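Section 4: Washing and Drying Towels in Your Tuson Heat Pump Dryer

Towels are the reason a lot of people buy a dryer in the first place, and they are also the load we get the most letters about. They come out stiff, or they come out damp along the hems, or they smell a little off by the second day on the rack. Nearly all of that can be put right with a few small changes, and this section goes through them in the order you'll meet them on laundry day. If you haven't yet leveled the machine and connected the drain hose, please go back to Section 2 and do that first. We'll be here when you get back.

The steps below apply to the Tuson 70 and the Tuson 72. The two machines share the same drum and the same control panel. The 72 adds a drum light and a second lint screen, and where that matters we say so.

Before the first use of new towels

New towels carry a finish from the mill that makes them look plush on the store shelf and keeps them from soaking up much of anything at home. It also sheds, and it will fill your lint screen faster than you'd believe.

1. Wash new towels by themselves, in warm water, with half your usual amount of detergent.
2. Run a second rinse if your washer offers one.
3. Dry them on the Towels program with the dryness level set to Normal.
4. Clean the lint screen as soon as the program ends, even if the indicator light is off.
5. Repeat the whole thing once more for dark or brightly dyed towels, and keep them away from your whites until the rinse water runs clear.

Note: Fabric softener coats the loops and makes a towel less thirsty. If you've always used it and like the feel, try skipping it every other wash and see what you think.

Loading the drum

A heat pump dryer works at a lower temperature than the vented kind many of us grew up with, so air has to reach every part of the load. A drum that is packed tight will dry the outside of the bundle and leave the middle clammy.

1. Take each towel out of the washer one at a time and give it a good shake. It raises the loops and gets rid of the twists that the spin cycle leaves behind.
2. Place the towels in the drum loosely, with the biggest ones toward the back.
3. Stop when the drum is half full. Bath sheets swell as they dry, and they'll use the rest of the space.
4. Check the door seal for a trapped corner, then close the door until you hear it click.

Caution: Do not dry towels that have been used to wipe up cooking oil, paint thinner, gasoline or wax, even after washing. Traces left in the cloth can catch fire in a warm drum or in the basket afterward. Hang these outdoors.

Choosing a program

Turn the dial to Towels and press Start. For most households that's the whole story, and you can go and have your coffee. The machine measures moisture as it goes and adjusts the time remaining, so don't be alarmed if the display sits on 14 minutes for a good while. It is waiting for the hems to catch up with the rest.

Hand towels and washcloths dry sooner than bath towels. You can mix them, but the small ones will be a bit over-dried by the end, and over time that makes them scratchy. If you have enough small pieces to fill a third of the drum, give them a load of their own on the Towels program, with the dryness level set to Low.

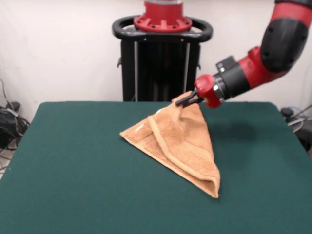
Can I put towels away while they are still warm?

It's better to wait. Warm cloth holds on to a little moisture, and once it is folded and stacked on a closed shelf that moisture has nowhere to go. Lay the towels over a rail or the back of a chair until they feel cool to the hand, then fold them.

If you can't be at the machine when the program ends, switch on Gentle Tumble before you press Start. The drum will turn now and then for up to 2 hours, without heat, which keeps creases from setting and lets the load cool evenly. Opening the door cancels it.

Cleaning the lint screen after towels

Terry sheds more than any other fabric you're likely to own, so please clean the screen after every towel load.

1. Open the door and pull the screen straight up by its tab.
2. Unfold it and roll the lint off with dry fingers. On the Tuson 72, do the same with the smaller screen behind it.
3. Once a month, rinse the screen under warm running water and brush it with an old soft toothbrush.
4. Let it dry completely, then slide it back in with the arrow facing you.

Caution: Never run the dryer without the screen in place. Lint that gets past it settles on the heat exchanger, and cleaning that is a job for a service technician.

Note: If you hang your wash partway dry on a Zistum rack or one like it, the screen will collect less lint. Clean it all the same.

When towels come out stiff or smelly

Stiffness usually comes from hard water or from too much detergent. Wash the towels once with no detergent at all and a cup of plain white vinegar in the rinse compartment, then dry them as usual. Don't use vinegar and bleach in the same wash - the fumes are dangerous.

A sour smell generally means the towels sat wet too long before they got to the dryer. Wash them again on the hottest setting the label permits and move them over promptly. If the smell comes back, look at the washer's door gasket, where water likes to collect in the folds. Wipe it out and leave the door ajar between loads.

Damp hems after a full program point to an overfilled drum, a clogged screen, or moisture sensors with a film on them. The sensors are the two metal strips just inside the door. Wipe them with a soft cloth and a little white vinegar, and dry them before the next load.

If none of this helps, write down the program you used and the code on the display, if there is one, and contact the Tuson service desk using the card in your document pouch. Section 5 covers blankets, pillows and other bulky things.

Tuson Owner's Guide, revised March 2023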